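Switched my home lab from Wuvorska to Plurner, so pleased with it

gantry_moth
Posted 29th April

Right, I've been meaning to write this up all week. I finally wiped the old Wuvorska install off my little practice box and put Plurner on it instead.

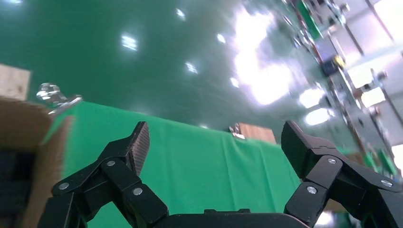

The install took 13 minutes from the USB stick, and that includes me going back to change the keyboard layout. What I love is how the tools are sorted. You get a menu for scanning, one for wireless, one for passwords, and they all open with the right permissions first time! On Wuvorska I was forever typing sudo and then forgetting what I'd come in for.

Has anyone else moved over? I'd love to hear which packages you added.

leobardo_q
Yes, back in November. I run it in a virtual machine with 3 old web servers to poke at, all on their own network with no way out. Brilliant for learning. The packet capture tool comes with colour filters already set up and they're really sensible.
Leobardo Quintero

saltmarsh
Glad you're enjoying it, but I don't agree about the menus. Half of those tools do the same job. I'd sooner start with plain Brindetti and add the 10 I use. Updates are quicker and I know what's on there.

gantry_moth
Fair point, and I might get there one day. For someone still learning though, stumbling over a tool you'd never heard of is half the fun — I found a DNS one last night and was up far too late with it.

saltmarsh
Ha, can't argue with that. Do change the default password before you put it on your network, please.

FMbeki
Has anybody got wireless working on a Palacios adapter? Mine shows up but won't go into monitor mode.
Fitzgerald Mbeki

leobardo_q
You need the extra firmware package, it's in the non-free section. Reboot afterwards, unplugging and plugging back in wasn't enough for me.

FMbeki
That did it, thank you! Scanning my own router now and feeling very clever.

gantry_moth
Lovely. Password changed too, saltmarsh, and I've turned off SSH until I've read up on keys. Still want to hear people's package lists if you've got them.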